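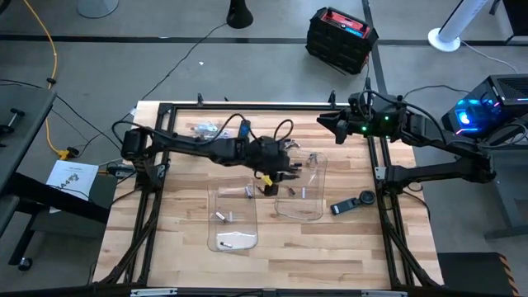

Figure 4. Two clear plastic containers on a butcher-block tabletop.

4.2 Keeping containers, losing lids

I went into the Avley interviews thinking I'd be writing about food waste. I had a whole set of questions ready on shopping lists and date labels, and people answered them politely, and then they opened a cupboard and wanted to talk about tubs. By the second week I'd given up steering them away from it. What follows is mostly what they told me, with a bit of sorting on my part.

Twenty-seven households kept a kitchen diary for us, and between them they wrote 493 entries. Deolinda Correia and I coded each entry separately and then sat down to argue over the ones we'd coded differently (she won most of those). The category that gave us the most trouble was one we called "holding." An entry went under holding if somebody put food into a container without saying when they meant to eat it, or who would. "Rice in tub, back of fridge" is holding. "Soup for Thursday lunch" is not, although we did go back and forth on "soup, for whoever."

Clear containers (Figure 4) came up in a particular way. Most people said they liked them because you can see what you've got. A few said that was just what they disliked. One woman in Tolness, a retired bus dispatcher with a very full refrigerator, put it like this: "If I can see it, I feel bad every time I open the door. If it's in the old margarine tub I can leave it alone until it's time to throw it out." I find that hard to square with the usual advice, which assumes that seeing food leads to eating it. Backlund's earlier work on pantry shelves makes the same assumption, and when I put the quote to Holger Backlund himself he wrote back that he'd have coded her as an outlier. I don't think she is one. Nine households told us something close to it in their own words, and they weren't otherwise much alike.

Then there are the lids. I should have asked about lids from the start and I didn't, so the numbers here are thin. Where people brought it up on their own, they talked about a missing lid as a small household mystery, usually with a suspect. A container without a lid was hardly ever thrown away. It got moved down a shelf, or out to the garage for screws, or it turned into the thing the dog's pills live in. Our coding sheet had no place for any of this – we'd only allowed for "in use" and "discarded" – so we added a third code, "demoted," partway through and went back over the earlier entries with it.

Demoted containers tended to stay demoted. I found only one clear case of a tub going back to food after a spell in the garage, and the person who did it asked me twice whether her name would be on it. People seem to hold a fairly firm line here, even when they agree that soap and hot water would take care of the problem. Vasilakis calls this kind of thing "kitchen rank," and I've used the term below, though I'm using it more loosely than the original.

One last point on how the diaries were kept. We asked for an entry each time something was put away, and almost 20 percent of what we got was written up later in the evening from memory. You can tell, because the handwriting gets even and the times all end in zero. I kept those entries in. Dropping them would have cut out mainly the homes with small kids, and those were the homes doing the most holding. Readers who want to treat them separately will find them flagged in the appendix, next to the Skumico pilot diaries, which used an older form and aren't counted in anything above.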